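Hetow ouvre une cuisine d'exposition à Gruvirgate

Mercredi 17 mai 2023

L'enseigne Hetow, connue dans la région pour ses meubles de salle de bains, présente depuis cette semaine sa première cuisine d'exposition dans le quartier de Gruvirgate. Le local occupe le rez-de-chaussée d'un ancien dépôt de carrelage. Les travaux ont commencé en avril et ont duré 5 semaines, avec un petit retard pour le raccordement de l'eau.

La pièce est organisée autour du point d'eau. L'évier rectangulaire en inox est posé dans un plan de travail blanc brillant, et le robinet à col de cygne, chromé, possède une douchette que l'on peut tirer. Derrière, une tablette noire et brillante court le long du mur, et les panneaux rétroéclairés donnent une lumière jaune, presque orange.
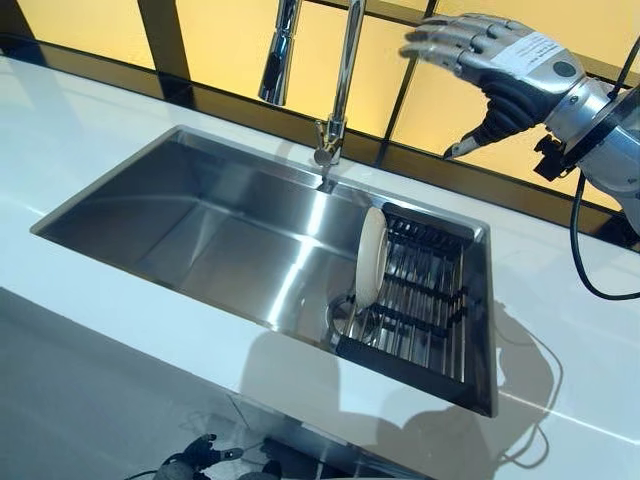

L'évier et son robinet à douchette, devant le mur lumineux, à Gruvirgate.

Cette collection porte le nom de Tazi. Elle est proposée en 8 largeurs d'évier et en deux hauteurs de plan. Selon l'enseigne, la demande vient surtout de personnes qui rénovent un appartement ancien et qui souhaitent un point d'eau bien éclairé sans ajouter de lampe au-dessus. Le mur lumineux est vendu séparément, et son intensité se règle avec un bouton placé sous la tablette. Il faut prévoir une prise électrique à proximité - le vendeur vérifie ce point avec le client avant la commande.

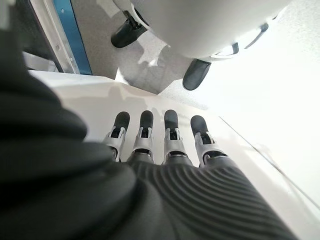 Le blanc reste la couleur la plus demandée chez Hetow, malgré l'arrivée de teintes plus foncées au catalogue de printemps. Il agrandit les petites pièces et il s'accorde avec presque tous les meubles. Il a aussi un défaut bien connu des clients : tout ce qui est sombre s'y remarque tout de suite, comme les bouts de doigts noirs tendus vers cette surface d'un blanc vif. Pour l'entretien, l'enseigne conseille un chiffon doux et un peu de savon, et elle déconseille les poudres abrasives.

La cuisine peut être visitée du mardi au samedi, sans rendez-vous. Pour un plan sur mesure, il est nécessaire de réserver un créneau à l'accueil. Le service coûte 99 euros, somme qui est déduite de la facture en cas d'achat. Un second espace, consacré aux rangements Kosetti, doit ouvrir au même endroit après l'été - la date n'est pas encore fixée.

À lire aussi
Rangements Kosetti : les premiers modèles attendus après l'été
Gruvirgate : le stationnement change devant les anciens dépôts
Choisir la hauteur de son plan de travail
Salle de bains : Hetow prolonge ses offres d'avril

Ce site utilise des cookies pour mesurer son audience. Vous pouvez les accepter, les refuser ou modifier votre choix à tout moment.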